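Skills Bench Notes: Interrupted Stitches in Soft Tissue

The June block at Lindsay covered interrupted closure with black thread and a curved needle. Participants had up to 55 minutes each at the console, followed by a review of the finished line. Annag Dalgleish ran the station and has asked that the points below be circulated before the next block.

Thread handling took up most of the review. A long tail is useful on the first stitch and a nuisance by the third, when slack falls across the stitches already tied. Park the slack on the side away from the next bite. If a loop drifts over the working area, move it before picking up the needle – pulling it clear afterwards tends to drag on the last knot.

Bite spacing was the second point. Equal distance from the edge on both sides matters more than a perfectly even row. Where one side was taken shallow, the edges stepped and the knot rolled toward the shallow side. Retying does not correct this. Remove the stitch and place it again.

Tension should be set on the first throw and left alone. The edges need to meet without blanching or bunching. Several participants tightened again on the second throw, and the tissue puckered.

Black thread on soft tissue, June block:

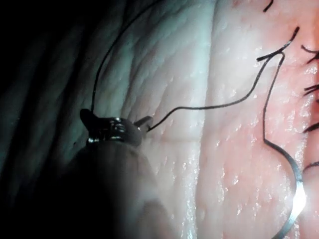
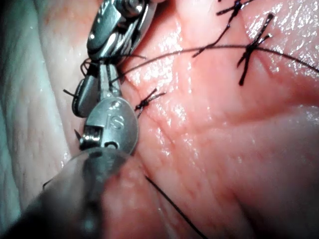
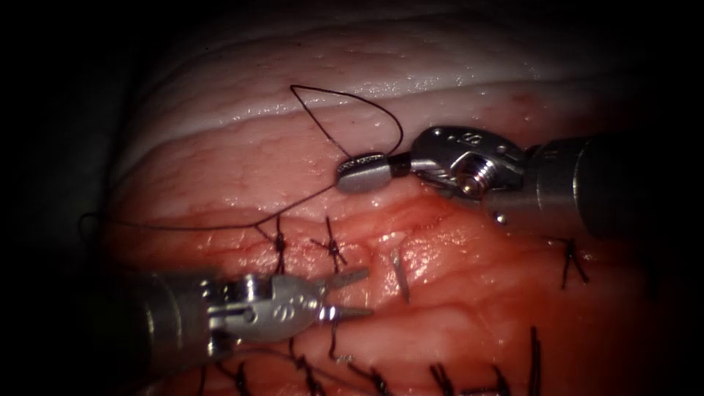
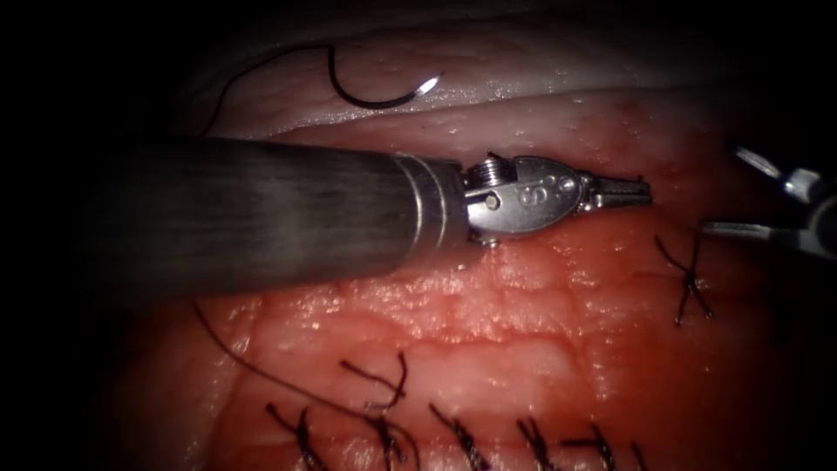 Mahmoud Kettani wrote in after the first draft went round to say that the tension advice is sound for a fresh edge but too strict for tissue that has been on the bench all afternoon. By then it gives more under the thread, he finds, and a first throw that looked right at the start of the knot can be slack by the end. He would allow one small correction before the second throw is laid down, and none after it.

Annag has accepted the change and the bench sheet will carry it. The sheet will also give a fixed starting length for the thread, 300 mm, as lengths varied too much between participants for their tails to be compared.

Completed score forms go to Jean Jardine. Please write the station number on both sides – the forms are scanned singly, and loose second pages cannot be matched.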